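Subject: Re: Opposition deadline, Pretoter v Coteo
Date: 18th January

Thanks to everyone who replied off list. To answer the main question, the opposition period on the Coteo mark closes in June, and the registry will not extend it again. We have used the one extension allowed.
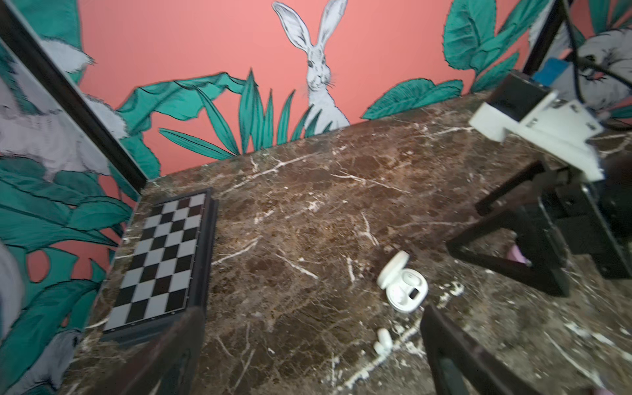 Stoyanova wrote:
> Does Pretoter have to show actual confusion in the market?
> My client was told it did, and paid 915 pounds for a survey
> that the hearing officer then ignored.

No. A likelihood of confusion is enough. Evidence of real mix-ups helps if you have it, but Pretoter has only seven misdirected emails and I would not build the case on those. The survey point is a fair one. The last one I put in had 827 responses and got a single line in the decision.

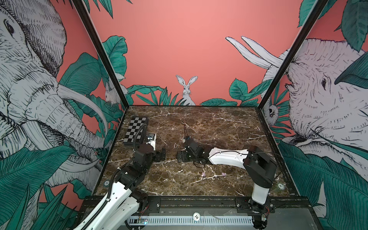 The stronger ground is the earlier registration in class 9. It is past its fifth year, so Coteo can ask for proof of use, and I expect it will. We need dated invoices, not brochures. Filotano holds the licence and should have them - I have asked twice. 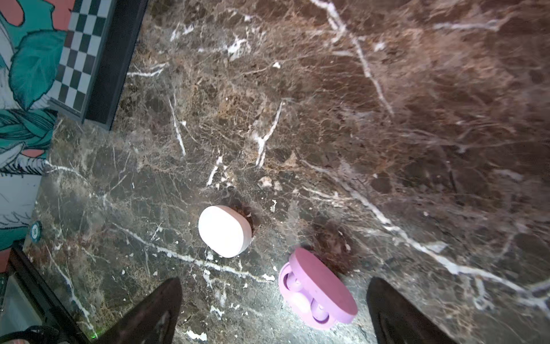

If the invoices only cover part of the specification, we rely on that part and drop the rest. There are 13 terms in it and most were never used anyway. Draft grounds will go to the list when the invoices arrive. Comments on paragraph 7 especially, please.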